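Chapter 5
Setting Up the Hand-Held Gripper

Manuals for small grippers tend to promise that the tool is ready once it comes out of the case. Treat that claim with suspicion. A Gurnik hand tool that passed its bench test at Brenanside in December was sent back after 12 days with one pad sitting crooked, and the test sheet still said "pass." This chapter covers the checks that the sheet leaves out.

5.1 Look at the pads first

Open the fingers fully and compare the two pads from the wrist view. Do it over the table you will work at, with the part in place.

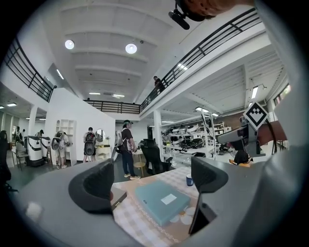
Figure 5.1. Pads apart, with a light blue box on the table beyond them.

A straight view proves less than people think. Pads can look even when open and still meet badly. Vilmos Vida, who wrote the Purka service notes, wanted the check repeated on a real part, and I have found no good argument against him. Bring the part upright between the fingers and look at both sides of it.
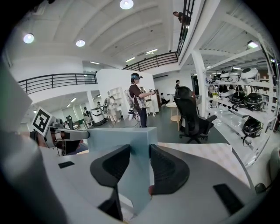
5.2 The marker

Each tool is tracked by a square black-and-white marker on a flat card. Wipe the card, press on its corners, and replace it if any corner lifts. Software that reports "tracking good" may be reporting an old reading. Move the tool and watch the numbers change before you believe them.

Then line up on a box lying flat and compare left and right again.

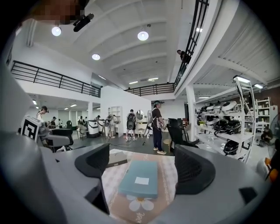
5.3 What to write down

Record the pad set, the marker card, and the name of whoever checked them. Leave "OK" out of the log.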